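Hernwood Badminton Club
Minutes of the May general meeting

The chair opened the meeting at 7:10 p.m., the advertised 7:00 being understood by all present as a suggestion. The April minutes were approved after the word "heated" was changed to "lengthy."

1. Money

The balance stands at $2706. Of this, $414 is owed to Habte for court lighting, and will be paid once the invoice is addressed to the right club. Dues are coming in slowly. Members who believe they have paid were asked to check whether they have paid.

2. Shuttles

The long discussion held over from April was resumed and was long again. The feather party holds that plastic shuttles fly like salt shakers. The plastic party holds that feathers cost too much to be hit by beginners. A motion to use synthetic on club nights and feather for league matches passed, 11 to 6. The six asked that their number be recorded. 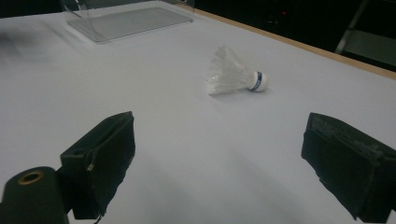

Item 2: synthetic shuttle, white with dark blue band.

Bonell has quoted for a bulk order and Grosirell has not answered two emails. It was agreed to send a third, shorter one. Members are reminded that a shuttle with a bent skirt is still a shuttle for warm-up purposes, and that slipping it into somebody else's bag does not count as disposal.

3. Storage

The hall has asked again that we keep our things to one shelf. The present system — everyone puts everything wherever there is a gap — was defended by one member and then dropped. Clear bins were preferred to cardboard boxes, on the grounds that people might look before opening all of them.

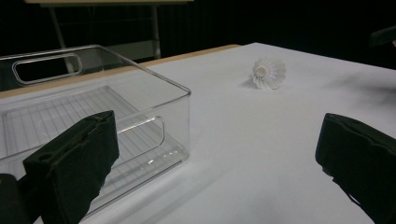
Labels were proposed. A question about who would write them was followed by a silence, and the matter moves to June. The spare net stays in the closet until someone remembers how it folds.

4. Summer tournament

Last year's flyer went to almost 1000 homes and brought in four entries, two of them from people already in the club. This year a notice will go up at the hall instead. Doubles only. The start is 9 a.m., and the draw will not be redone for anyone who arrives at 9:40 with a good reason.

5. Other business

The thermostat. No action.

Adjourned 8:55 p.m. Chairs were stacked by the usual people.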